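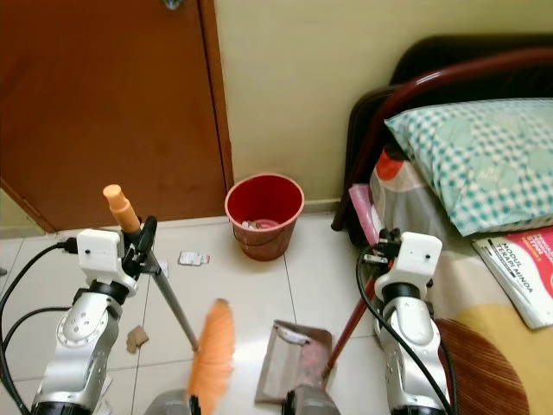

Broom in the left gripper, dustpan in the right one. Bedroom cleaning, view from the head camera.

1/ In November our small group started to collect sweeping examples for a two-arm robot. I promised some people I will write down how it goes, so this is a thread. It is mostly about the boring parts, sorry.

2/ The task is called "sweep litter and empty it into the bin." A person drives the two arms, the robot records what the cameras see and where each joint is. One full run is one episode. We have 1,828 episodes so far, from all rooms together.

3/ The bedroom in this photo is in our Sternham apartment. We also record in a second one, in Finunville. The floors are very different and I am glad for this. Big tiles with grout lines are harder than I expected. Small paper likes to stop at the line, and then the broom goes over it.

4/ Before each episode we throw the litter by hand. Wrappers, torn paper, tissues. The rule is: do not place it, throw it. When we placed it nicely, the pieces were always in the middle of the room, and the first model went always to the middle of the room.

5/ We keep three cameras: one on the head, one on each wrist. The head sees the whole floor. The wrist ones are for the last centimeters, when the bristles come close to the lip of the pan. If I had to give up one, I would give up the left wrist. My colleague does not agree with me and we are testing it now.

6/ The two hands do different work and people forget it. The broom hand moves a lot. The dustpan hand must mostly stay still, and staying still is difficult for a tired operator. In our early data the pan slides back a little with every stroke. The model learned this too, very faithfully.

7/ So we threw away 325 episodes. It was painful. After that we wrote one line on the wall by the operator's chair: "pan down, pan flat, then sweep."

8/ Failures we keep, if the operator repairs them. For example a piece jumps over the pan, the operator goes back and takes it. These are maybe the most useful episodes we have. Failures where the operator gives up, we mark and keep in a separate folder.

9/ About the tools. Long handles are not easy for a gripper. If you hold too high, the bristles swing. If you hold too low, the top of the handle comes in front of the camera. We now put a pencil mark on each handle where the fingers should close. In the Vindlow set (our name for the older recordings) there was no mark, and every episode has a different grip.

10/ Somebody asked why we don't tidy the bed and remove the books. We want a room like people have it. The model should learn that a book on a bed is not its business.

11/ Numbers for those who like them: 500 episodes in bedrooms, 490 in kitchens, the rest is hallways and living rooms. Hallways are easiest. Under the bed we did not start yet, the arms must go very low and the head sees almost nothing.

12/ Next is labeling. We use a small tool named McIntyre which cuts each episode into steps: reach, sweep, lift, empty. "Lift" is the one where two labelers give different answers most often. When does a lift begin? If you have a good definition, please write it in the replies, I will read all of them.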